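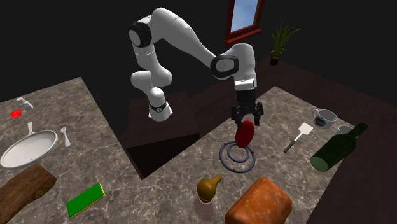
Learning to be bad at swimming

Jan 13, 2020

In October I signed up for the adult beginners' course at the pool in Finton. I was thirty-eight years old and I could not swim. Where I grew up there was a river, but it was brown and fast, and our mothers told us to stay away from it, so we stayed away. Later I moved to a country where every child learns at school, and when you say you cannot swim people look at you as if you had said you cannot read.

I had made many excuses over the years. At the seaside I was always the one who guarded the bags. I am quite good at guarding bags.

The course was on Thursday evenings, in the shallow pool, where the water came up to my ribs. For the first 2 lessons we only put our faces in the water and blew bubbles. I felt foolish, and then I noticed that I was also frightened, and this surprised me more. My head knew very well that I could stand up at any moment. My legs did not believe it. The teacher said to look at the tiles on the bottom and hum a song, any song. I hummed the advertisement for Bavura biscuits, which was the only thing that came into my mind, and I still hum it now when I push off from the wall.

Floating came in the third week, on my back, with a hand under my shoulders. Then the hand was not there any more and I had not felt it go. I would like to write that it was a beautiful moment, but my ears were full of water and I was mostly thinking about my nose.

The breathing is the part that still gives me trouble. In front crawl you must turn the head to the side, and I lift it instead, like a dog carrying a stick. When the head goes up the legs go down — the teacher showed us this with a ruler and a pencil — and then you are swimming uphill. I understand it completely when I stand at the side. In the water I understand nothing. Breaststroke suits me better, although my left foot does something different from the right one and I have no idea how to tell it to stop.

Between the lessons I practised on Sunday mornings at Bruvgate, because it is near my flat and the water is a little warmer. The changing rooms are cold, however, and the lockers want an old type of coin, so bring one if you go. There is a slow lane. The people in it are mostly older than me and all of them are faster. One lady in a yellow cap passes me, waits at the end, lets me arrive, and then sets off again and passes me once more. We nod to each other.

After swimming I am hungry in a way I do not remember since I was a child. I go to Bùi, the small noodle place opposite the bus stop, with wet hair, and eat a big bowl of soup with too much chilli. I think this is half the reason I kept going in December, when it was dark and my towel never dried properly.

Last week I swam 100 metres without holding the wall. It was four lengths, and I touched at each end and turned at once, so I have decided that it counts. The last length was ugly and I swallowed some water near the steps. Then I sat on the edge with my feet in the pool until my breath came back.

The improvers' course begins next month. It is in the deep pool, and I have paid already.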